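Before the Robot Moves, Check the Room

At Darketti, the working day starts with a robot that isn't made of anything. The company's two-armed home robot lives inside a simulator called Cluvlow, and most of what it will ever do, it does there first. Keeping that simulated machine in order takes as much care as looking after a real one.

The setup list has 35 checks. Most deal with the arms: joint limits, gripper travel, the distance between the wrists and the nearest solid surface. Others deal with the house. A door hinge with the wrong friction value can ruin a night of runs, and the log won't say why.

Doorways get the most attention. The operator stops the robot near one, looks out over its body with both grippers raised, and checks what the arms might touch.

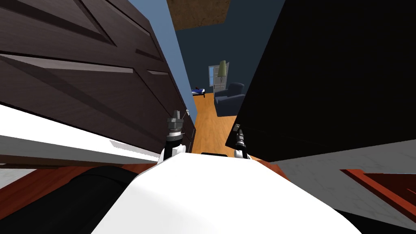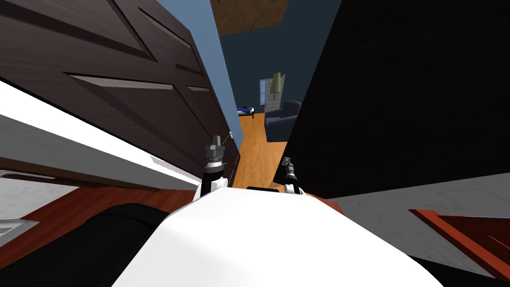 The simulated body and grippers between the brown paneled wood and the black panel, with the bedroom beyond.

Why spend so much time on a robot that can't break?

The settings get copied to one that can. Darketti keeps two physical robots at its shop on Czarnecka Street, and they take their arm limits straight from the simulator. If a limit is wrong in Cluvlow, it will be wrong on the shop floor the next morning.

That happened in September. A wrist offset had been typed in with the wrong sign, and it sat in the file through 3,691 runs before a technician compared it with the drawing from Duvau, the firm that makes the grippers. The fix took a minute. Throwing out the bad runs and starting over took the rest of the week.

The shop now reloads the gripper file from the supplier's drawing every Monday – by hand, with a second person reading the values aloud. It is slow work. The next job on the list is the collision shape of the torso, which is still simpler than the real shell and will need to be redrawn before the arms are allowed to work any closer to it.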